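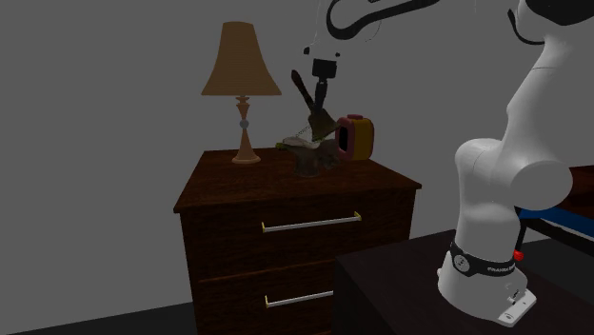 Žydrūnas Ķēniņš objected that a clearance check is wasted effort in simulation, where a collision costs a reset. The rule stays, as Rurnik policies are transferred to hardware.

Setting the approach limits

1. Open the Tristari profile and set the hover height to 17 mm over the tallest item on the surface.
2. Cap the descent at 700 steps.
3. Include lamps and other tall items in the collision set, even when they are not targets.
4. Log every contact below the wrist. Run seed 3241 again after any change.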